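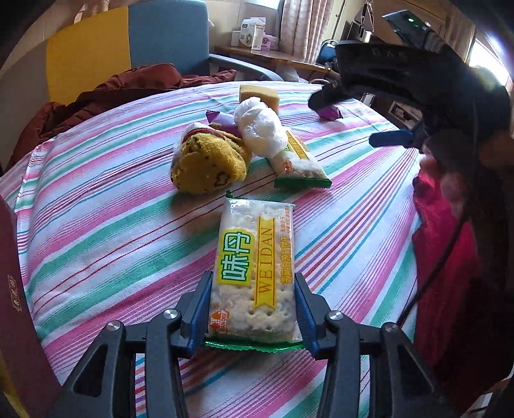 Dry mouth, known in medicine as xerostomia, is the feeling that the mouth does not have enough saliva. It is one of the most common complaints heard by dentists and one of the most underrated, considering how much of daily life runs on spit: talking, tasting, chewing, swallowing, sleeping through the night. A wonderfully low-tech way to bring it out is the cracker test, in which a person is asked to chew and swallow a dry cracker without taking a drink. Plain square crackers with rows of holes, like the ones in the clear wrapper with the green ends and the yellow 味丹 label, have the general look of what many clinics keep in a drawer, though any dry, crumbly kind will do. A healthy mouth turns the crumbs into a soft, slippery lump and sends them on their way. A dry one leaves them stuck to the tongue and the roof of the mouth, and the person usually reaches for a glass of water.

Doctors separate the feeling of dryness from a measured shortage of saliva, which is called hyposalivation. The two often go together, but a person can feel parched with a normal flow, or have very little saliva and hardly notice. This mismatch is one of the more fascinating puzzles of the subject, and it explains why a good exam includes both questions and measurements.

What saliva does

Saliva is mostly water, but the small remainder is remarkable. It holds minerals that help repair the surface of the teeth, bicarbonate that softens the effect of acids, enzymes that begin to break down starch, and long, slippery proteins called mucins that coat everything they touch. It also carries antibodies and other substances that keep bacteria and yeast in check.

Taste depends on it too. Flavor molecules have to dissolve before the taste buds can pick them up, so food in a very dry mouth can seem dull, salty or metallic. People sometimes add more and more seasoning without knowing why dinner has lost its charm.

Most saliva comes from three pairs of large glands. The parotid glands sit in front of the ears and make a thin, watery fluid. The submandibular glands, under the jaw, do much of the work between meals. The sublingual glands lie beneath the tongue and are rich in mucins. Hundreds of tiny glands in the lips, cheeks and palate add their share. Nerves control the whole system, and they respond with impressive speed to smell, taste, chewing and even the thought of a lemon. During sleep the flow drops sharply, so symptoms are often worst at night and early in the morning.

Signs and symptoms

People with dry mouth may describe a sticky or burning feeling, thick or stringy saliva, cracked lips, bad breath, a hoarse voice, or trouble wearing dentures. Dry foods are the classic difficulty. Bread, toast and crackers become hard work, and many people begin to sip with every bite long before they think of it as a health problem.

On examination, the tongue may look rough or grooved, and a dental mirror may cling to the inside of the cheek. There may be little or no pool of saliva in the floor of the mouth. Tooth decay along the gum line is a strong hint, especially in an adult who has had few cavities before. Yeast infection, or thrush, can show up as white patches or as a red, sore surface, and the corners of the mouth may split.

Causes

Medicines are by far the most frequent cause. Up to 400 drugs have been linked to dry mouth in one list or another, among them many antidepressants, antihistamines, bladder medicines, water pills and drugs for high blood pressure. The effect tends to build when several are taken together. Older adults are affected more often, largely for this reason; aging alone seems to play a smaller part than was once believed.

Radiation treatment for cancers of the head and neck can injure the salivary glands, sometimes for good. Careful planning of the beams has made it possible to spare more of the gland tissue, a real success story for patients. Radioactive iodine used for thyroid cancer can also reduce the flow.

Sjögren's disease, in which the immune system attacks the glands that make saliva and tears, is an important cause to recognize. Dry eyes, tiredness and joint pain are common companions. Other possible causes include poorly controlled diabetes, dehydration, hepatitis C, HIV infection, nerve damage, and anxiety. Mouth breathing, smoking and cannabis use can add to the dryness or bring it on by themselves.

Testing

The standard measurement is delightfully simple. The person sits quietly, leans forward, and lets saliva drip into a cup or tube for a set period. The amount collected is divided by the time to give the unstimulated flow. The test can be repeated while the person chews a piece of wax or gum, which shows how much reserve the glands still have. Eating, smoking and tooth brushing are avoided beforehand, and results are best compared at the same time of day.

The cracker test belongs to a different family. It gives no flow rate, and it can be thrown off by missing teeth, poor dentures, weak chewing muscles or a swallowing disorder. Its strength is that it recreates the moment patients complain about. It should not be tried in anyone at risk of choking or inhaling food, and a person with celiac disease or a wheat allergy needs a suitable substitute. A question about dry food, such as whether the person needs liquid to get it down, is a safe and useful stand-in.

A charming local version is used at the Trelusberg Dry Mouth Clinic, where the dental hygienist Thịnh Tiêu drew up the Cluson sheet, a one-page form that pairs the patient's own rating of dryness with notes on speech, chewing and sleep. In a small review at the clinic, 64 patients completed the sheet at 2 visits. Đạt Kiều, a speech therapist at the Gekstead outpatient center, later adapted it for people recovering from throat surgery by removing the dry-food item entirely. The sheet has not been tested widely and is meant to support an exam, not to replace one.

Blood tests may be ordered when an immune or metabolic disease is suspected. Ultrasound can show changes in the large glands without any radiation. In some cases a few of the tiny glands are removed from inside the lower lip and examined under a microscope, which can help confirm Sjögren's disease.

Treatment

Treatment starts with the cause wherever possible. A prescriber may be able to lower a dose, move it to an earlier hour, or switch to another drug. Patients should not stop a prescribed medicine on their own, however tempting a good night's sleep may be.

Glands that still work can be coaxed. Sugar-free gum and lozenges are cheap and pleasant, and many people are amazed by how much they help. Very sour candies also raise the flow but can wear away enamel, so they are a poor choice for daily use. Pilocarpine and cevimeline are prescription medicines that stimulate the glands. Sweating is the side effect people mention most, and these drugs are unsuitable for some patients with asthma or certain eye and heart conditions.

When little gland tissue is left, the goal shifts to comfort and protection. Saliva substitutes come as sprays, gels and rinses. They coat the mouth for a while but wear off, and finding a favorite takes some trial and error. Small sips of water, a humidifier beside the bed, and sauces or broth with meals all earn their place. Alcohol, tobacco and mouthwashes that contain alcohol can make the dryness worse.

Dental care

Teeth need extra help when saliva is scarce. Dentists commonly advise fluoride toothpaste twice a day, sometimes in a high-strength prescription form, along with fluoride varnish at checkups. Frequent sugary snacks and sodas are particularly harmful in a dry mouth, where acids linger. Dentures should be cleaned daily and left out overnight, and any thrush needs treatment of both the mouth and the denture.

See also

Burning mouth syndrome
Dysphagia
Salivary gland
Sialolithiasis
Sjögren's disease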